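Table Setters and Kitchen Helpers Wanted at Cloltham House

Part-time, paid, February through the end of spring

Some of you already know us from the supper evenings, and some of you will be finding this page for the first time, so hello and welcome either way. Cloltham House is a shared kitchen and dining room on the ground floor of the old Kasten building. People from the neighborhood come in to cook together and eat together, and then (this is the part where you come in) everything has to be washed, dried, sorted and laid out again for the next group. We have been getting by with whoever happened to be standing near the sink, and it has been lovely, but we have grown and we would like to do it properly.

We are looking for 2 people to look after our tables. You don't need restaurant experience. Jouko Mustonen, who ran the evenings last year, came to us from a shoe store and had never folded a napkin in his life, and our tables have never looked better than they did under him.

What the work is like

A shift starts at 3 in the afternoon and finishes by 8. The first part is quiet. You put out the cloths, smooth them as well as they will let you, and bring the plates, bowls and glasses over from the shelves. Noodle and dumpling nights are our busiest, and a full house is 40 guests, so there are a lot of chopsticks to go around. They are washed by hand, matched up by length and stood in holders on the tables, so people can help themselves. It is fiddly work and rather soothing once you get the hang of it, and I say that as someone who did it for most of a winter with the radio on.

After the meal you clear, wipe down the counters and sink, shake out the cloths and get everything back where it lives. Guests are usually happy to carry things – please let them, they like it. 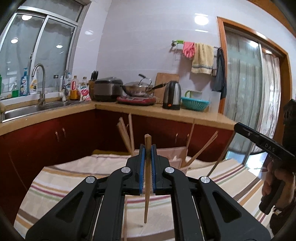
What we hope you will bring

A bit of patience with small things. Chopsticks, spoons, tea strainers and lids all have a way of wandering off, and we would love somebody who notices.

A friendly manner with people of all ages. We get toddlers and we get great-grandparents, often at the same table.

Being comfortable on your feet for a few hours, and able to lift a stack of plates. If lifting is hard for you, tell us and we can split the jobs differently.

Enough English to chat with guests. Any other language is a bonus, and you will almost certainly get to use it.

What we offer

Two or three shifts a week, agreed on a month ahead. Pay is by the hour, and Audrey-Anne Lapointe will go over the rate with you before you come in so there are no surprises. You eat with everybody else, whatever is on the stove, and leftovers go home with whoever wants them. We also put aside 200 dollars for each helper toward a cooking or food safety class of your choice. Your first two shifts are paid training alongside Uwe Ostermann, who knows which drawers stick.

How to apply

Send us a few lines about yourself, by email or on paper through the mail slot. A resume is fine but not required. Tell us which afternoons suit you, and whether there is a dish you love to eat or make, as we always end up talking about it anyway. We will invite people in for a cup of tea and a look at the kitchen during February, and you should allow around 60 minutes for that.

Please address your note to Audrey-Anne Lapointe, Cloltham House, side entrance of the Kasten building. Questions about the building, the ramp or parking can go to Tharun Acharya at the front desk, mornings only.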